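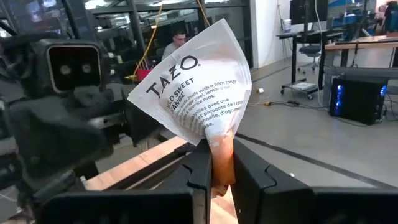
Wild Sweet Orange tonight, and a long think about flashcards

Okay, so my youngest sits her first big set of finals in May and we have been arguing (lovingly!) about flashcards for most of the winter, so I thought I'd write down where we've landed in case it helps another family.

She started out making a card for every single line in her biology notes. Every line! By the time she told me, the deck had 997 cards in it and she was dreading opening the thing, poor kid.

So we sat on the floor and went topic by topic, and anything she could explain to me out loud without peeking went in a shoebox. The cell transport pile came down to 51, and that's the pile she does on the bus.

History was harder. Dates go on cards just fine, but the essays don't, and she'd been skipping those. Now she picks an old question, sets the timer on the stove and only writes the plan, no full essay. Two of those on a weeknight is plenty.

Her school uses Eneo for practice quizzes and I do like it, but please look at the ones they got wrong and not just the score at the top. We missed that for weeks.

Anyway, chemistry next. If anyone has a nice way to learn the ions, I'm all ears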